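27 February 2019
Clorstead, room 2 – shelf tidying, notes

Continuing with the shelf task. Goal unchanged: objects out of the bottom level, sorted, put back on a level with space. Asked again at the meeting whether this counts as a chore a machine can do yet. My answer is still "parts of it."

Perception first. Segmentation over wire mesh is poor. The depth map fills the grid in at one angle and drops it at the next, so the planner gets a solid board or no shelf at all. Tharun's fix (fit a plane to the front rim, ignore everything between the posts) works well enough for placing. It does nothing for picking out of a pile.

Grasping. Single rigid boxes are fine. Fabric is bad. In 100 logged picks from last June's set, 13 ended with two items coming up together, and most of those had cloth or a strap in them. The Grivis planner treats a bag as a box with rounded corners and closes on air. Imogen wants to retrain on the Chacko set. I would sooner change the approach angle first, it is cheaper.

Placing. Soft toys go anywhere. Books do not: they need a lean, and something to lean on. We have no model of "propped up" beyond a stability check after release, and by then it is too late.

Time per item is about 11 times mine. Did not include the pauses where it replans.

Current arrangement is the standard one for the next run. Middle level clear, bottom level full, plush dog and yellow toy up top with the books to the left of them. Top is to be left alone unless something there gets knocked.
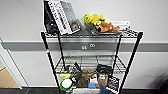
Hicham Samir: I'd drop the sorting step from the claim altogether. Moving a thing from a full shelf to an empty one is a chore. Deciding where it belongs is a different problem, and a person doing it would be asking the owner every minute. Jevelberg reported the two separately and the numbers were much easier to read.

Agreed on separate numbers. Not agreed on dropping it – without sorting we are just relocating the mess one level up. Will split the log into "move" and "assign" columns before the next run and leave the old entries as they are.

To do: approach angle sweep, 2 values to start. Ask Iman for the rim-fitting script, my copy is out of date.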